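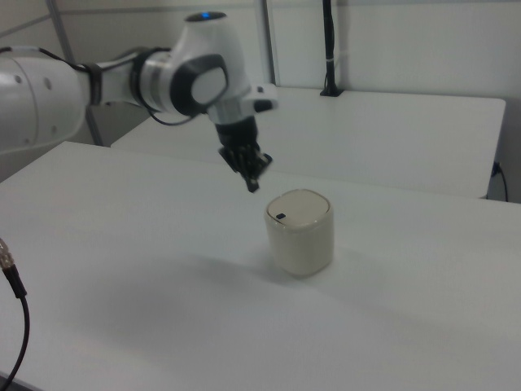
一、报告期内工作概况

本报告为“地方方言口述录音整理与转写”项目第二阶段进展报告，提交日期为2026年3月2日。项目由Lakari基金资助，执行单位为Cutura语言资料室，项目负责人Colton MacDonald。本阶段任务包括旧磁带数字化、转写规范修订、元数据著录以及检索平台的前期测试。

截至提交日，列入本阶段计划的978段录音已全部完成数字化采集。采集统一采用48 kHz采样率、24位量化，保存格式为WAV，另生成压缩副本供转写人员使用。原始文件与副本分别存放，校验值在入库时生成，每次迁移后重新比对。

二、数字化

受损磁带共28盘，主要问题为磁粉脱落、带基卷曲和接头老化。上述磁带均先行单独处理，再进入采集流程。其中9盘存在局部信号缺失，缺失位置已在元数据中以起止时间标注，未作插值或补录。

部分磁带录制时走带速度不稳，回放音高偏移明显。处理办法为保留未校正的原始采集文件，另存一份校正文件，校正参数写入附注字段。声学分析一律使用原始文件，转写可使用校正文件。此项规定在上一阶段报告中未予明确，现补入操作规程第四节。

降噪处理仅用于转写副本。试用中发现，较强的降噪设置会削弱清擦音的高频能量，影响送气与擦音的判别，故将默认强度下调，并要求转写人员在存疑处回听原始文件。

三、转写与标注

转写分三层进行：国际音标层、汉字层、普通话对译层。音标层由一人初转、另一人复核，分歧条目提交项目组讨论后定稿。目前音标层进度符合计划，汉字层略有滞后，主要原因是本字考订工作量超出预估。

本字不明的词语暂以同音字加下标记号表示，不使用方框代替，以便检索。连读变调按实际调值记录，单字调另列对照表。轻声音节此前有两种记法并存，本阶段已统一为不标调值、仅标位置，旧文件的批量替换尚在核对。

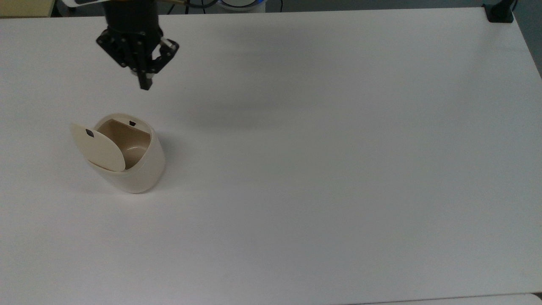

图2 白色台面

四、元数据与检索平台

元数据著录沿用项目自定字段表，本阶段新增发音人居住经历、录音环境、话题类别及使用限制等字段。发音人姓名一律以编号代替，编号与姓名的对应表单独加密保存，不进入检索平台。

检索平台由Iyer公司承担开发，测试版部署于Droltik服务器。已实现的功能为按字段筛选、音标字符串检索和时间点定位播放。测试中记录问题8项，多数涉及组合附加符号的编码差异：同一音标在不同输入法下产生不同码位序列，导致检索漏检。现已在入库环节加入Unicode规范化处理，检索端同步修改，回归测试安排在下一阶段初进行。

五、授权情况

早期录音的书面授权不完整。项目组正与发音人本人或其亲属逐一联系，补签使用同意书。未取得授权的录音仅作保存，不提供试听，不进入公开目录。涉及家庭纠纷、病史等内容的片段，即使已获授权，也须经复核后决定是否开放。

六、经费使用

支出主要为磁带处理耗材、转写劳务和存储设备，各科目均在批准预算范围内。差旅费支出低于计划，原因是部分补充调查推迟。项目组申请将该科目结余调剂至转写劳务，用于本字考订，调剂申请表随本报告附后，请予审批。

七、存在问题与下一步安排

1. 汉字层进度滞后。拟增加一名熟悉当地方言的复核人员，优先处理叙事类录音，歌谣和谚语后置。

2. 旧版转写文件格式不一。拟编写转换脚本，统一为ELAN可读取的层级结构，转换前后抽样比对时间对齐误差。

3. 补充调查推迟。调查提纲已定稿，待与当地联络人确认行程后执行，届时单独报送调查计划。

4. 异地备份尚未完成。首批文件已传输，校验比对于3月内结束，结果在下一期报告中列明。

附件：操作规程修订稿；元数据字段表；经费科目调剂申请表。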